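Home | Syllabus | Handouts | Lab Hours | Contact
Last updated: Jun 24, 2018
By Olga Huenchumán

Handout 5: Setting up the shelf cell

Before any run, check the stand. All four legs must sit flat on the tabletop. Push on a top corner; if it rocks, loosen the base bars, let the stand settle, and tighten again from the rear legs forward.

Next, the shelf. Hang it level and put the test items on top. Keep the mug handle pointing the same way every time — the Rorlow script assumes it.

Then the cameras. Wipe the lenses, start the viewer, and confirm that every feed shows the shelf edge. Save 500 calibration images. If fewer than 471 pass, redo the set. Do not move a camera to fix one bad view without telling Brayan Sotelo, who keeps the mounting log.

Last, look up. Cables from the ceiling should hang clear of the stand. The light strip on the rail stays on during calibration and during runs.

Write the pass count in the log before you leave.

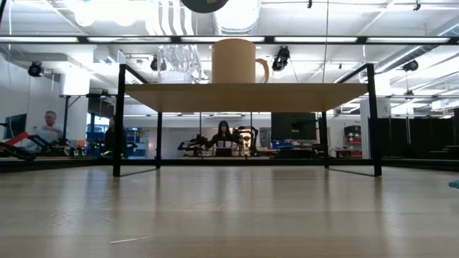 Fig. 1. Stand and shelf with mug and pitcher, lab benches behind.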